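FOR RELEASE IN MARCH

**Gisico to sell spare parts for discontinued home furniture, back to the first Wilel range**

*Parts catalog opens with 979 items; Beneš workshop to handle repairs that owners can't do at home*

Gisico, the maker of wooden dressers, desks, cabinets and beds, will begin selling spare parts for its discontinued furniture this month. The new catalog, called Stamia, lists 979 parts for 32 product ranges. It includes drawer runners, handles, hinges, shelf pins, bed bolts, cam fasteners, casters, back panels and replacement drawer bottoms.

Until now the company has supplied parts only for furniture still in production, and for two years after a range was dropped. Owners of older pieces were told to look for a near match at a hardware store. That limit is being removed. Any part listed in Stamia can be ordered by anyone, with or without a receipt, and regardless of where the furniture was bought.

"We kept getting the same letter," said Bohumila Kollár, head of customer service at Gisico. "Somebody has a dresser that is in good shape except for one drawer. The runner is bent, or a screw hole has stripped out, and the drawer hasn't closed right for a year. They are asking for a part that costs a few dollars, and we were writing back to say we couldn't help. I signed a lot of those replies and I was tired of it."

More than 700 of the listed parts are in stock now and will ship within three business days. The rest are made in small batches, and the catalog gives the expected wait next to each one. Most batch items take between four and nine weeks. Customers are charged when the part ships.

**What is covered**

The oldest furniture in the catalog is the first Wilel range, which was sold as a bedroom set and later extended to include a desk and a low bookcase. Wilel was Gisico's best-known line for many years and is still the one the company gets the most mail about. All of its moving hardware is covered. The molded plastic feet from the second version of the Wilel desk are also back, after the company found the original tooling in storage and had it cleaned and tested.

Some parts could not be brought back in their first form. The runners used on early Wilel dressers were bought from a supplier that has since closed, and no drawings survived. The replacement is a new runner with the same length and the same screw spacing. It is slightly thicker, and on drawers with a tight fit the owner may need to sand a little from the side. The catalog says so on the page for that part.

Paint and stain are a separate matter. Gisico will sell unfinished fronts and panels for eleven of the ranges, along with small cans of the nearest current finish. It will not promise a color match. Wood that has been near a window for ten years has changed color, and a new front will look newer than the ones beside it for a while.

Glass doors, mirrors and upholstered parts are not included. The company has no plans to add them.

**Finding the right part**

Every piece of Gisico furniture carries a stamped or printed code. On dressers and desks it is under the top drawer or on the inside of the back panel. On beds it is on the inner face of the headboard. Entering the code in Stamia brings up an exploded drawing with each part numbered.

Many owners will find that the label has worn off or been painted over. For them the catalog has a second route, which asks for four measurements and the distance between the handle screws. Screw spacing turned out to be the most useful clue during testing, as Gisico changed it almost every time it changed suppliers.

Anyone still stuck can send in a drawing or a note of the measurements by mail or email, and the parts desk will look it up. The desk is staffed from 8:00 a.m. to 4:30 p.m. on business days. Replies may be slow in the first few weeks.

Printed copies of the catalog will be sent free to repair shops, libraries and secondhand furniture stores that ask for one. The printed edition has the drawings and the part numbers, and leaves out prices so that it does not go out of date as quickly.

**Prices**

Small hardware is sold in the quantity that the job needs. Shelf pins come in fours, hinges in pairs, and handles one at a time. A standard pair of drawer runners is priced the same for every range. Gisico set that rule so that owners of rare pieces would not pay more than owners of common ones, although the rare runners cost more to make.

Shipping is charged at cost. Orders over $60 ship free. Parts can be returned unused within three months, including parts bought by mistake, and the buyer pays the return postage.

"These aren't going to make us rich," said Boris Kubíček, who runs the parts program. "The hinges do all right. The batch-made parts lose money, some of them quite a bit. We looked at it range by range and decided we could carry it, and we will look again in two years. I would like to say it's forever, but I don't know what steel will cost by then."

**Repairs at Beneš**

Some jobs are hard to do at a kitchen table. Gisico has made an agreement with the Beneš workshop, an independent furniture repair business, to take in work that needs clamps, a router or a second pair of hands. Typical jobs are split side panels, joints that have come unglued, and drawer boxes that have gone out of square.

Beneš will quote for each job before starting, and the customer deals directly with the workshop. Gisico supplies the parts at the catalog price and takes no share of the labor charge. Pieces can be dropped off by appointment. In the case of a damaged drawer, the workshop prefers to have the drawer alone with the runner still attached, plus the opposite runner from inside the cabinet. It does not usually need the whole dresser.

Gisico is talking with other workshops and expects to add to the list later in the year. Shops that would like to be considered can write to the parts desk. They need to carry their own insurance and be willing to quote in writing.

**Advice for owners**

The parts desk has put together a short set of notes on the repairs it is asked about most. They will be published with the catalog, and editors are welcome to reprint them.

A drawer that sticks in humid weather usually doesn't need a new runner. Take the drawer out, wipe the runners with a dry cloth, and rub a plain candle along any wood that slides against wood. Don't use cooking oil. It collects dust and goes gummy.

A handle that keeps working loose often has a screw that is slightly too short. Gisico fitted several thicknesses of drawer front over the years and the screws were not always changed to match. Replacement handles now come with two lengths of screw.

If a screw hole in a side panel has stripped, fill it with a glued wooden dowel and drill again once the glue has set overnight. A bigger screw may hold for a month or two, but it tends to split the panel. Dowels in the right size are in the catalog under "small hardware."

Tall dressers should be fixed to the wall. Anchor kits are available free of charge for every Gisico dresser and bookcase ever sold, and an order for nothing else is fine.

When ordering one hinge because the other one looks good, check the good one first. Old and new hinges of the same type can sit at slightly different heights, and a door hung on one of each may rub. This is the reason they are sold in pairs.

**Furniture with missing records**

Four Gisico ranges are not in the catalog because the company no longer has reliable drawings for them. They were made under contract by other factories and sold for short periods. Owners of these pieces are asked to get in touch. Kubíček's team would like to borrow a sample of each for measuring, and will pay for collection and return.

"I have one of the nightstands at home myself, and it's missing a foot," Kollár said. "So I have an interest in getting that one done."

**About Gisico**

Gisico designs and makes wooden furniture for bedrooms, home offices and living rooms. Its ranges have included Wilel and many others sold through independent stores and by mail order. The Stamia parts catalog is run by the company's customer service department.

**Press contact**

Boris Kubíček, Parts Program, Gisico. Interviews with Mr. Kubíček and Ms. Kollár can be arranged through the parts desk. Exploded drawings of any range in the catalog are available to editors on request. 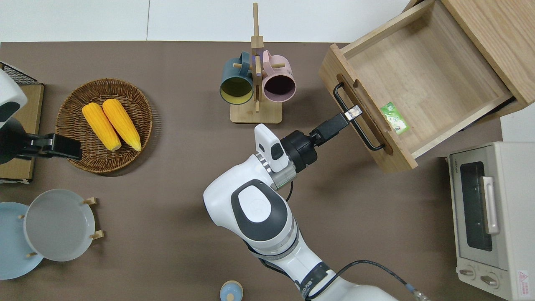
*Photo: Gisico. Free for editorial use with credit.*

— END —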